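We use cookies to remember your login and to count visits. By continuing to use this help site you accept our cookie policy. Accept | Settings

Ticket: Pictures in the shared library do not load for the Dilside office
Status: Solved
Product: Gutby Library, office edition
Opened in: May

First message

Hello. In our Dilside office the pictures in the shared library stopped loading. The titles and the notes load normally, but in place of each picture there is a gray square with a small turning circle. After 11 minutes I closed the window. In our Brandão office the same pictures open at once, with the same account.

What I have tried until now:

– restarted the program and the computer
– cleared the local cache from the Settings menu
– signed out and signed in again
– connected one laptop with a cable, to exclude the wireless network

None of these changed the result. There are five computers in Dilside and all of them have the problem.

Reply from support

Thank you for the clear report. Please open one picture from the library in a normal browser, using "Copy web link", and tell us what you get. Please also send the last lines of the file sync.log.

Answer to support

In the browser the link opens, but slowly. The picture shows a left robot hand holding a thin white ring on the table. It is 8 MB and was complete after almost a minute.

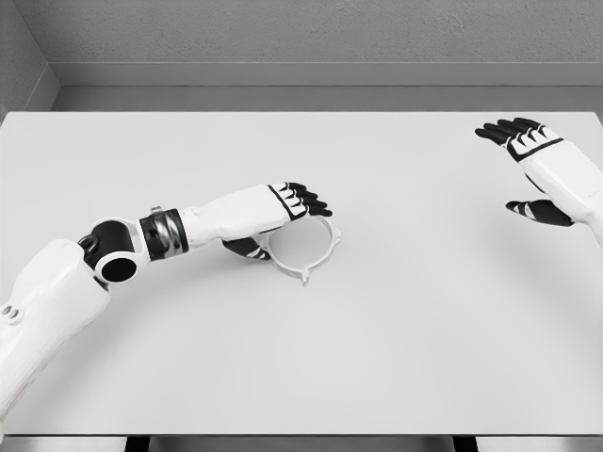
Log lines

The last lines of sync.log repeat many times:

fetch preview: start
fetch preview: timeout, limit 400 ms
fetch preview: retry
fetch preview: timeout, limit 400 ms

I am not an expert, but 400 ms seems to me very short for a slow line. Is it possible to make this limit longer?

Reply from support

The limit is fixed in your version, but normally it is enough, as the program asks only for a small preview. Does the Dilside office go to the internet through a proxy or a filter? Some filters hold a file until they have checked all of it.

Answer to support

Yes, you are right. Our provider Jovbridge installed a new filter in Dilside this month. I did not connect the two things – the mail and the web pages worked well, so I did not suspect it. I asked them to put the library address on the list of allowed addresses. They made the change at 3:40 p.m.

After this I cleared the cache again and restarted the program. The previews now load on four computers. The fifth still shows gray squares.

Reply from support

Please check the proxy setting on the fifth computer: Settings, Network, "Use system proxy". If an address was typed by hand, remove it.

Answer to support

There was an old address typed by hand. I removed it and now the fifth computer works also. I have one small request for the next version: please show an error message when the preview fails, and not only the turning circle. You can close the ticket. Thank you for your patience.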